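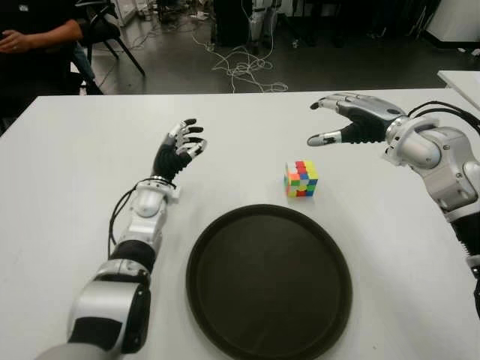 Puzzle cube and round tray on a white table

Comparative Party Politics
Handout 2: Choosing and removing party leaders
Lecturer: Mandla Engelbrecht

Reading before class: course reader, chapter on candidate and leader selection. Bring the rule sheets for Stellmont and Vaneo.

1. Terms

The selectorate is the set of people entitled to vote for a party leader. It should be kept separate from the electorate, which votes for the party in a general election. Selectorates are usually placed on a scale from closed to open:

Single leader or outgoing leader names a successor
Parliamentary caucus
Delegate conference
Paid-up members
Registered supporters or all voters

Many parties mix these. An electoral college gives each section a fixed share of the total vote, whatever the number of people in it. A single vote in a small section therefore carries more weight than one in a large section.

2. Voting rules

Plurality: the candidate with the most votes wins, even without a majority.
Runoff: if no one has a majority, the top two go to a second ballot.
Exhaustive ballot: the last-placed candidate drops out after each round.
Preferential: voters rank candidates once, and the rounds are counted from the same papers.

The exhaustive ballot lets voters react between rounds. It works in a caucus room and is slow and costly by mail. Preferential voting gives a similar result at lower cost but removes the chance to bargain between rounds. 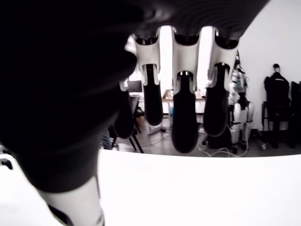
Entry rules matter as much as the ballot. A high nomination threshold, set as a share of the caucus, hands the caucus a veto over who reaches the members at all. When reading a party constitution, look at the nomination clause before the voting clause.

3. Worked case

The Stellmont rules give the final vote to members, with nomination by caucus. In the last contest the members' ballot was won by Kamath with 52 percent on the second count. Kamath had the first-choice support of 23 percent of the caucus. Ernine led in the caucus and lost.

Points to note:

The result is valid under the rules. Legitimacy inside the caucus is a separate question.
The removal clause was left with the caucus. The body that can dismiss the leader is smaller than the body that chose the leader — this is the usual source of later conflict.
Vaneo places both powers with the conference, so the same problem does not arise in that form.

4. For the seminar

Write a page on one of the following.

(i) Does a wider selectorate move a party's policy away from the median voter? State what you assume about members.
(ii) Redraft the Stellmont removal clause so that it matches the selection clause. Note any new problem your draft creates.

Papers are due at the start of the seminar. Late papers go in the department box by 5 p.m.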